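Section 6. Checking a Home Listing Before You Pay a Deposit

This section covers manufactured homes and park cottages listed through Serau. Work through the steps in order. The listing text is written by the seller or the seller's agent, and Serau does not check it.

1. Open the listing and find the lot fee. If the page says "low lot rent" and gives no figure, treat the fee as unknown. Request the figure in writing from the park office.

2. Ask when the fee last went up and by how much. One Jarnari listing showed $800 a month, and the park's own sheet had a higher number starting in October.

Note: "Fee includes everything" has no fixed meaning. Get the office to say yes or no to water, sewer, trash and snow removal, one at a time.

3. Read the age of the home off the data plate or the title. Sellers like the word "updated." A new faucet is an update. A 22-year-old furnace is still 22 years old.

4. Confirm who owns the land. In most parks you are buying the home only, and "own your piece of the shore" is a sales line.

5. Request the park rules and read the parts on pets, sheds, rentals and resale. Some parks must approve the next buyer, and you will want to know that while you are still the buyer.

Caution: Do not pay a deposit to "hold" a home until the park has approved your application. We have seen the word "refundable" used very loosely - make them put it in the contract, with a date.

6. Visit in person. Go once in the evening, after 6, when people are home and the parking is full.
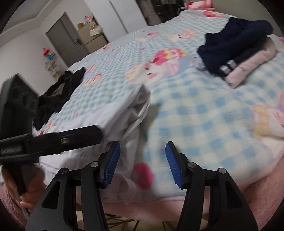

7. While you are inside, run the shower and the kitchen tap at the same time for 15 minutes. Press the floor with your foot near the tub, the water heater and the back door. Soft spots are usually water damage, whatever the agent calls them.

8. Look under the skirting with a flashlight. If you are told the panels can't come off, ask again, and then ask your inspector.

9. Save a copy of the listing page. Wording can change after an offer goes in, and the Serau history tab keeps only price changes.

Note: The "Verified" badge means that the seller's phone number worked. It says nothing about the home.

For park approval forms, see Section 7.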